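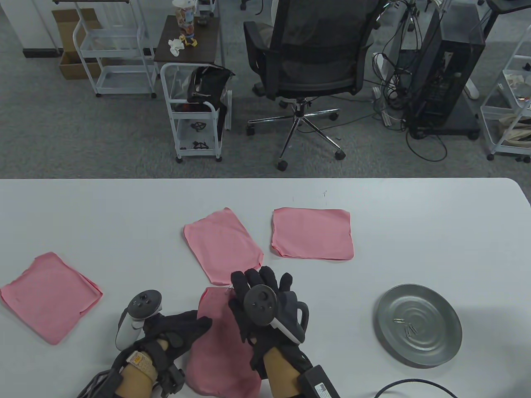
Ship Management, Handout 6: Laytime and Demurrage
Wanda Kasprzak

Please read before the class of 6th November.

Laytime is the time which the charterer has for loading and discharging the cargo. It is agreed in the charter party. When this time is used up, the charterer pays demurrage to the owner for each day, and for part of a day in proportion.

Notice of readiness. The master gives it when the ship has arrived and is ready in all respects. In our case, the Emier came to Westport and gave notice at 1530. The charter party says that laytime starts 14 hours after notice, so it started at 0530 the next morning.

Exceptions. Rain time does not count if the contract says "weather working days". Boateng, the charterer, wanted to exclude also the 2 hours of waiting for a crane. Look in the clause: are shore cranes mentioned?

Once on demurrage, always on demurrage. After laytime has ended, the usual exceptions do not help the charterer, unless the clause says so clearly.

For next time: prepare the time sheet for the second port, Gurkmont. Write every stop on its own line and bring a calculator.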